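Robot arms take over part of the teardown line at Carlow, crews shift to sorting and repair

Print this story | E-mail this story
14 comments | 108 shares

PRIRKEVDALE - The old desktops still come in by the pallet, same as always. What happens to them after that has changed a good deal since October.

Carlow, the computer recycling and resale shop on the east side of town, has put robot arms on part of its teardown line. The arms work inside opened towers, going after cards and other parts that used to come out by hand, one after another, all shift long. The company says no jobs were cut. It does say that nearly every job on the floor is different now.

The plant has 18 people on the line. Before the change most of them did the same thing: open the case, pull the parts, toss them in bins, next case. Sore wrists, cut knuckles, a lot of people gone inside a year. Now a smaller group opens and preps the machines and sets them up for the arms, and the rest have moved over to testing, sorting and a repair bench that did not exist last spring.

Carlow took in almost 2,000 office towers last month, mostly from schools, clinics and county offices. The arms handled 423 of them. The rest still went through by hand. Managers hope to flip that ratio but would not give a date.

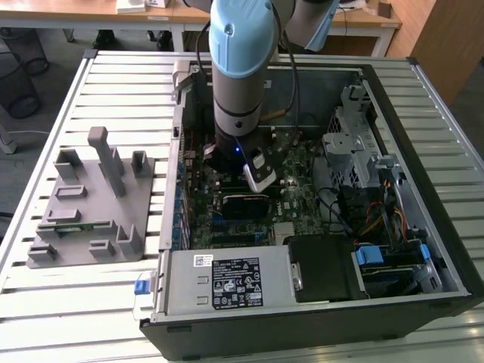
Prep is the part of the job that has grown the most. Side panel off, tower laid flat on the slatted metal table, cables checked, then the arm gets its turn. It is slower going than it sounds. On a Dell like the one on the table, the gripper has to work down near the graphics card with a drive cage and a bundle of red, yellow and black power wires close by, and loose wires are what workers complain about most. A wire in the wrong place and the arm stops, and somebody has to walk over and clear it. On a bad morning that is a lot of walking.

Next to the tower goes a gray 3D-printed plate with holders for parts. The shop prints its own. Workers on the line have asked for changes to the shape of the holders several times, and got most of them, a thing longtime employees say never used to happen with equipment here.

Opinions on the floor are mixed. Several workers said their hands feel better and they go home less worn out. Others miss the old pace, and the talk. Two people used to share a table. Now it's one person watching two tables, headphones on, waiting for a stop. One worker called it "babysitting." Another said she would take babysitting over the screwdriver any day of the week.

Pay is the open question. Line staff who were trained to restart and reset the arms got a bump in their hourly rate. Those who moved to sorting did not, and some of them beleive they should have. The company said rates will be looked at again after the second round of training. No word on when that starts.

The arms were set up by Afridi, an outside contractor, which also ran the first training. Workers got two half days. Most said it wasn't enough, and a longer course is planned with more time on what to do when a part sticks or a model comes in that hasnt been seen before. Older towers are the worst for that. Every maker put the latches somewhere else.

Parts that test good go to Gandia, a reseller that cleans them up and ships them out. Fewer have been coming back with bent brackets, according to Carlow, though the company did not have a number to share.

Night shift stays all manual for now. Deliveries at the rear gate until 4 p.m., use the side road while the front lot is being paved.

Contact the newsroom | Copyright Prirkevdale local news desk, all rights reserved | Back to top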